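Jar Return Plan Grows to More Food Shops in Gasaddale

Sep 26, 2026

The shops in Gasaddale which sell dry food by weight will accept glass jars from each other beginning next month, the Enine food cooperative announced this week. Until now a customer could bring a jar back only to the shop where it was bought.

The plan started in March with the cooperative's own store on the harbor road and the grocery Van Leeuwen. In this first period, 422 jars were given out against a small deposit and 357 of them came back. The cooperative says this result is better than it had expected, and it was the main reason to continue.

Under the new rules, any jar with the Enine sticker on the bottom can be returned at any of the shops that take part. The customer receives the deposit back in cash or as a credit on the next purchase. Jars without the sticker are also welcome if they are clean and have a lid which closes well, but no deposit is paid for them.

Customers have asked many times if the lid must be the same one that came with the jar. The answer is no. Lids of different colors are accepted, and the shops will keep a box of spare ones near the scale. A lid with rust on the inner side will be thrown away and replaced without a charge.
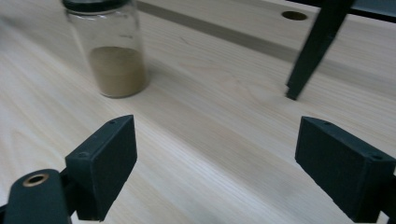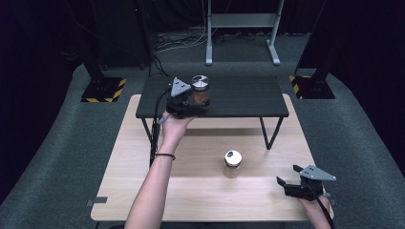
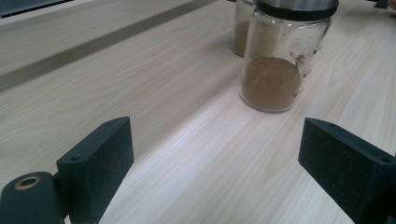 Glass jars with screw-on or metal lids are among the types people keep at home.

The washing will be done by Clellimik, a small company which already cleans bottles for two juice makers in the area. It collects the used jars twice a week and brings them back to the shops in closed crates. Before this agreement, the employees at Van Leeuwen washed the jars themselves in the kitchen behind the store, and on busy mornings there was a shortage of clean ones before lunch.

Labels have been a bigger difficulty than the washing. The glue on many store labels does not come off in the machine, and a worker must remove it by hand with oil and a brush. For this reason the cooperative asks customers to take the old label off before they return the jar. The shops themselves will change to a paper label with a weaker glue. It comes off in warm water, although it can also come off in a damp kitchen, so customers may want to write the name of the food on the lid too.

Prices for dry goods will stay the same until the end of the year. The cooperative store now offers 63 products by weight, among them rice, lentils, flour, tea, coffee and most of the common spices. Van Leeuwen has a shorter list, but it plans to add nuts and dried fruit before winter.

Ground spices and ground coffee will be sold a little differently from the other products. Because their smell stays in plastic scoops for a long time, each of them will have its own metal spoon, and the customer is asked not to move the spoon from one container to another. Customers who bring their own jar should put it on the scale while it is still empty, so that the weight of the glass can be subtracted. The employees can write this weight on the bottom with a wax pencil, and then it does not need to be measured at the next visit.

Not every shop in the town wishes to join. The bakery on the main square said it does not have enough room to store returned glass, and it will continue with paper bags. It may look at the question again next spring.

The cooperative has 397 member households at present. Membership is not needed to use the jars, and the deposit is equal for members and other customers. A list of the shops that take part is on the door of the Enine store, together with the hours when jars can be returned. During the first two weeks, returns will be accepted only in the morning.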